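Home | Shop | Nest Boxes | Feeders | Monitoring | Support

Clumer Window Nest Monitor
By Ifeoma Bako, January 2024

The Clumer is a nest box with a small camera in the roof and a base unit that sits indoors. It was made by Okoro for people who send in nesting records, and it also works well for anyone who wants to know whether the chickadees are back. The box goes on a post or wall outside. The base unit goes on a shelf or side table and stores the video, the temperature log and your notes.

This is the second version of the Clumer. The first one needed a cable run through the wall or a window gap, and many buyers in older houses gave up on it. The new one sends video over its own wireless link. It does not use your home internet unless you choose to upload records.

The box is untreated cedar with a sloped roof, a side door for cleaning and drain slots in the floor. Two entrance plates come with it. The smaller one suits chickadees and wrens, and the larger one suits bluebirds and tree swallows. Swap the plates with the screwdriver supplied. Do this before the season starts, and never while birds are using the box.
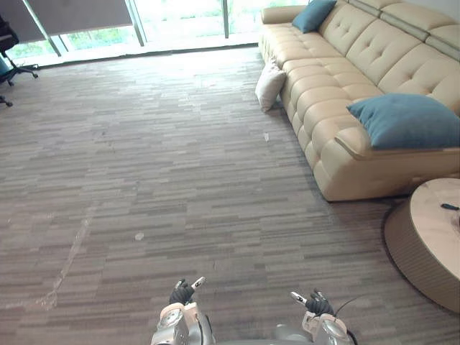
The base unit needs a clear line to the box through glass if you can give it one. Brick and foil-backed insulation will both shorten the range. A living room is usually the best room for it, and most people end up checking the nest from wherever they normally sit. If you have a big sectional with one end near the windows, put the base on a side table at that end and keep it off the seat, where a throw pillow can slide over the vents. The unit has no fan and gets warm when it is recording.

Recording can run all day or only when something moves. Motion recording is the default. Each clip is 16 seconds long and is stamped with the time and the temperature inside the box. The memory holds 2,000 clips. When it is full, the oldest clips are erased first, except for any you have marked to keep. Night video is black and white.

The notes screen follows the usual order of a nest record: first visit, nest material, first egg, full clutch, hatching, fledging. You can leave any line blank. If you aren't sure of a date, enter the last day you checked and the next day you checked, and the record will show both. Guesses make trouble for whoever has to use the data later.

Last season we lent units to households in the Ratwood and Ketusside areas. They sent us 1,620 usable clips of feeding visits, and the comments changed a few things. The perch below the entrance is gone, as house sparrows were using it. The status light can now be turned off. The door latch is stiffer than before and may need a firm push for the first few weeks.

Installation

Mount the box five feet or more above the ground, facing away from the strongest afternoon sun. Put a baffle on the post if you have raccoons or cats nearby. The baffle is sold separately. Pair the camera with the base unit indoors first, with both on the same table, then take the box outside. Pairing takes a minute or two. If the picture drops out after mounting, move the base before you move the box.

Clean the box in August or later, once you are sure the last brood has left. Scrape out the old nest, brush the floor and leave the door open for a day. Wipe the lens cover with a dry cloth only.

In the carton: nest box, camera (fitted), two entrance plates, base unit, power adapter, rechargeable camera battery, charging cord, screwdriver, mounting screws, printed guide.

The battery lasts five to six weeks on motion recording and much less on all-day recording. Cold weather shortens it. A spare is worth having, so that you can swap quickly and be away from the box again. The camera and base unit are covered for two years. The cedar box is not covered against weather, squirrels or woodpeckers.

Units ordered now ship in time for early nesters in most states. Orders to Alaska and Hawaii take longer.

Related items
Clumer spare battery
Okoro post baffle, steel
Bluebird entrance plate, single
Ketusside platform feeder
Nest record notebook, waterproof
Ratwood cedar wren box, no camera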